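Pegboards and Pickers: Tips From the Month Our Arm Kept Dropping Things

I love a good pegboard. I love a good robot arm even more, so when the two of them met in our tool aisle last April I was over the moon, right up until the arm pulled a hook clean off the board and flung it past Carolina's elbow. Nobody was hurt, but it gave us a fright, and we spent the following weeks sorting out what had gone wrong. Most of what we learned works just as well for a garage wall where the only thing reaching for the tools is you.

Start with the hang tag, because that's where our trouble began. Anything sold on a card hangs by a little hole or a plastic loop, and it has to travel along the hook and over the tip before it's free. Our program (I'll own up, I wrote it) closed the fingers and pulled straight back. On a hook that slopes or curls at the end, the loop catches, the arm doesn't know it's caught, and it keeps on pulling. Something has to give! With us it was the hook base.
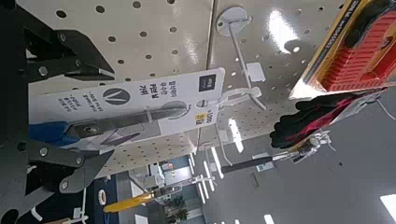 Fixing the snagging loop

Lift first, then pull. That's the whole trick, and I can't believe how much difference it made. Give the card a small upward move until the loop clears the tip, then come away slowly. If you're doing it by hand you do this without thinking, but try watching yourself next time, it's quite a lovely little wrist movement.

Set a force limit and keep it low. Ours had been left at the setting we used for shifting paint tins, far too strong for a pair of scissors on a card. We now stop the arm the moment it feels more resistance than the item's own weight should give, and it backs off and waits for a person. Yes, it stops more often. I'd take that over a flying hook any day.

Grip the card and leave the blades alone. Bereket Worku, who looks after our maintenance, was very firm with me on this one. Printed card gives the fingers something flat to close on. A blade under a tie can shift, and if the pack tears you've got a loose sharp edge in a machine that's still moving.

Check the board itself

Once we'd blamed the program we went and had a proper look at the wall, and the wall wasn't innocent either. Bereket tugged every hook on the board, all 273 of them, and wrote down the loose ones. The worst were close to the seams between panels, where the metal flexes a bit. Push each base in until it sits flat, tug it downwards, then tug it towards you. Any that wobble get swapped out straight away.

Glare was our other villain. A glossy, light-coloured board under strip lights throws back bright patches, and the arm's camera was reading some of them as white hook bases. It would reach for a hook that wasn't there, bump the board and shake its neighbours. We turned down the exposure and taught it to look twice from different angles. At home, a coat of matte paint will do wonders for your eyes, too.

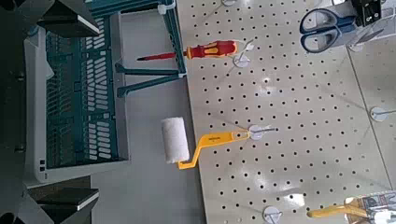
Photo: Plumow workshop notes

Mind the bulky stuff

Baskets and rollers want more room than you think. A roller sticks out well past its hook, and a basket swings as it's carried, so anything hanging on the path gets knocked. We leave 300 mm of clear space beside the big pieces now and send the arm out from the board before it goes sideways. Carolina Tavares redrew our whole layout on the back of a delivery docket and it's the best one we've had!

Hang paintbrushes and other long-handled tools so that they don't cross a neighbour's hook. Tangled handles were behind 2 of our 3 worst drops.

Before anyone reaches in

Press the stop, check that the arm has stopped, and then pick up whatever fell. I used to duck in while it was paused, and a paused arm can start again by itself. Bereket put a bright strip of tape on the floor to mark how far it reaches, and we all stay behind the line unless the stop is in. Cheap fix, ten minutes' work, do it today.

If you've got a good way of keeping loops from catching on curled hook tips, please write in. I'm still fiddling with ours.

Contact us | © Plumow | Back to top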